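I finally gave in and pulled all my winter clothes out of the closet in April, two months later than I'd planned. The Fatirgate apartment has one closet (one!), so every sweater I own gets a yes or no before it goes back in.

I started with the easy stuff, like the scratchy cardigan from that shop in Lomer that I've worn twice.

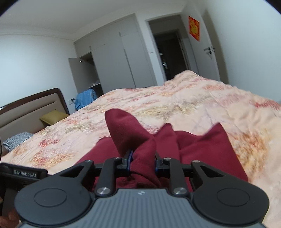 Then came the maybes, and oh boy, there were 23 of them. I kept 13, mostly the soft ones, plus a gray turtleneck I'd completely forgotten I bought in Sallent! The rest are bagged up by the door, and I'm dropping them off tomorrow before I change my mind.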